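My project was the Hetberg trade fair, the small one for diggers, cranes and road rollers, and what makes smaller companies pay for a stand there. I figured I'd find a bunch of bored sales guys. Nope! I got in on the Tuesday and people were talking my ear off by 9 a.m.

The organizers had planned for 4,000 visitors and got 3,919, so they were pretty happy (me too, it made my chart easy).

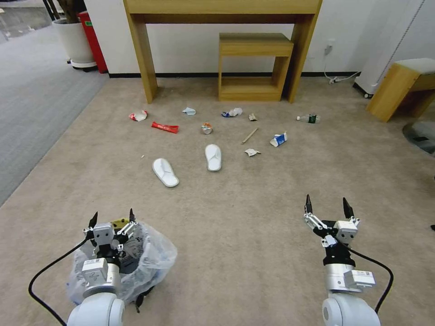

I handed out 100 surveys and got almost 70 back. Redon, who make buckets and couplers, told me they come for the dealers and don't expect to sell a thing on the day. Groren said the same, except they did sell 2 mini excavators before lunch. If I did it over I'd ask about stand costs first, while people still have coffee.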